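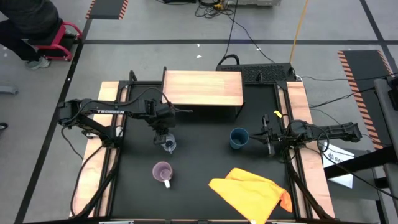
Doğukan Demirtaş wrote in to ask whether one cloth can be used on every cup in a mixed set, and whether a clear cup needs different handling from a mug. Both points are covered in the first two answers.

Cups, mugs and cloths – frequently asked questions

Can I use the same cloth for all cups?
Yes, if the cloth is clean and free of fabric softener, which leaves a film. Wipe clear cups first, colored cups next, and mugs used for coffee or tea last.

Do clear cups need a different method?
The method is the same, but streaks show more. Hold the cup by the base, wipe the inside, then the outside. Check it against a light before shelving it.

How do I remove tea stains from a light mug interior?
Apply a paste of baking soda and water, leave it for 6 minutes, then rub and rinse. On Jemia mugs, do not use scouring pads. Wipe along the inside of the handle as well – residue collects where it joins the body.

Should cups be stored rim up or rim down?
Rim up on a closed shelf that is wiped often. Rim down on an open shelf, once fully dry.

Can a cloth be left crumpled after use?
It will dry slowly and may smell. Spread it flat or hang it. Replace it after 24 washes.

What size of cup fits the Preselside shelf?
Any cup up to 300 ml. Taller Hollmann mugs fit on the top board only.

Are replacement cloths sold singly?
No. Tunora supplies them in packs of 6.

Page last revised 3 April 2024.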